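Kapitel 3: Kabel sortieren und anschließen

Schön, dass Sie bis hierher durchgehalten haben! Das Auspacken liegt hinter Ihnen, die Schutzfolien sind hoffentlich alle ab, und nun kommt der Teil, vor dem sich erfahrungsgemäß viele ein wenig fürchten: die Kabel. Dabei ist die Sache recht gemütlich zu erledigen, wenn Sie sich eine halbe Stunde Zeit nehmen und nicht gleich alles auf einmal einstecken wollen. Dieses Kapitel gilt für das Heimnetz-Set Sturia von Dutari, und zwar für beide Ausführungen, also mit und ohne den zusätzlichen Verteiler (Switch).

3.1 Bevor Sie beginnen

Suchen Sie sich eine ebene, freie Fläche, auf der Sie alles nebeneinander auslegen können. Ein großer Tisch ist wunderbar, der Fußboden tut es aber auch. Legen Sie die Kabel ruhig erst einmal so hin, wie sie aus der Tüte kommen, und entwirren Sie sie danach eines nach dem anderen von den Enden her. Wer in der Mitte zieht, macht die Knoten nur fester (wir sprechen da aus eigener Erfahrung).

Sie haben es mit zwei Arten von Kabeln zu tun:

Netzwerkkabel: Sie tragen an den Enden einen eckigen, durchsichtigen RJ45-Stecker mit einer kleinen Rastnase. Die Farbe des Mantels, ob gelb, blau oder rot, hat auf die Funktion keinen Einfluss. Sie hilft Ihnen aber sehr, wenn Sie in einem Jahr hinter dem Schrank knien und wissen möchten, welches Kabel wohin führt.

Stromkabel: Es endet in einem runden Hohlstecker mit einer kurzen Metallhülse und passt in keine Netzwerkbuchse. Legen Sie es am besten gleich ein Stück zur Seite, denn es kommt ganz zum Schluss an die Reihe. 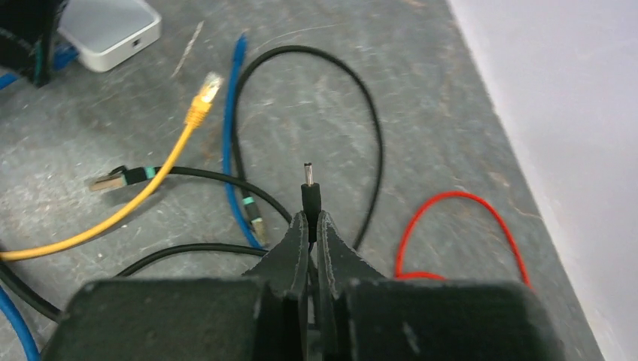 3.2 Netzwerkkabel einstecken

1. Stellen Sie den Router so hin, dass Sie bequem an die Buchsen herankommen. An seinen endgültigen Platz darf er später umziehen.

2. Nehmen Sie das Kabel, das zu Ihrem Internetanschluss führt, und stecken Sie es in die Buchse mit der Aufschrift WAN. Die Rastnase muss hörbar klicken. Hören Sie nichts, ziehen Sie den Stecker noch einmal heraus und schauen Sie nach, ob die Nase vielleicht verbogen ist.

3. Verbinden Sie eine der übrigen Buchsen des Routers mit dem Switch. Welche Sie wählen, bleibt ganz Ihnen überlassen, auf beiden Seiten.

4. Stecken Sie nun die Kabel der einzelnen Geräte in den Switch: Fernseher, Drucker, Rechner, was bei Ihnen eben so zusammenkommt.

5. Ziehen Sie an jedem Stecker einmal ganz leicht. Er soll ein wenig Spiel haben, sich aber nicht lösen.

Hinweis: Einige Kabel haben hinter dem Stecker eine Tülle, die die Rastnase umschließt. Zum Abziehen drücken Sie dann kräftig auf die Tülle, bis die Nase darunter nachgibt. Bei neuen Kabeln geht das anfangs etwas schwer, das legt sich mit der Zeit.

Achtung: Verbinden Sie niemals zwei Buchsen desselben Switches mit einem einzigen Kabel. Das Netz legt sich sonst selbst lahm, und die Fehlersuche kann einem den ganzen Abend verderben.

3.3 Kabel ordentlich führen

Lassen Sie jedem Kabel eine lockere Schlaufe, gern so groß wie ein Suppenteller. Scharfe Knicke direkt hinter dem Stecker mögen die feinen Adern im Inneren gar nicht, und ein stramm gezogenes Kabel reißt Ihnen beim Staubwischen den ganzen Switch vom Regal. Überlänge wickeln Sie bitte weit auf und halten sie mit einem der 6 beiliegenden Klettbänder zusammen.

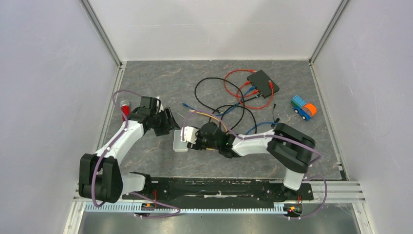 Wenn Sie mögen, beschriften Sie bei dieser Gelegenheit gleich beide Enden. Dem Set liegt ein Bogen mit 29 Aufklebern bei, das reicht für die meisten Haushalte und lässt noch etwas Vorrat für später. Schreiben Sie mit einem feinen, wischfesten Stift und kleben Sie das Fähnchen eine Handbreit hinter den Stecker, damit es beim Einrasten nicht im Weg ist.

3.4 Strom anschließen

1. Prüfen Sie, ob das Netzteil zum Gerät gehört. Die Angaben auf dem Netzteil und auf der Geräteunterseite müssen übereinstimmen.

2. Schieben Sie den Hohlstecker gerade und bis zum Anschlag in die runde Buchse. Bitte nicht drehen oder hebeln.

3. Stecken Sie erst danach das Netzteil in die Steckdose.

4. Warten Sie, bis die Statusleuchte am Router ruhig leuchtet. Beim allerersten Start kann das einen Kaffee lang dauern, also bitte nicht ungeduldig den Stecker ziehen.

Achtung: Hohlstecker sehen einander oft zum Verwechseln ähnlich, auch wenn die Netzteile verschiedene Spannungen liefern. Bewahren Sie Netzteile anderer Geräte deshalb getrennt auf.

Bleibt die Statusleuchte dunkel, lesen Sie bitte in Kapitel 17 weiter. Leuchtet sie, geht es mit Kapitel 4, »Das erste Anmelden«, weiter. Den Zettel mit dem Startkennwort finden Sie in der Innentasche des Kartons.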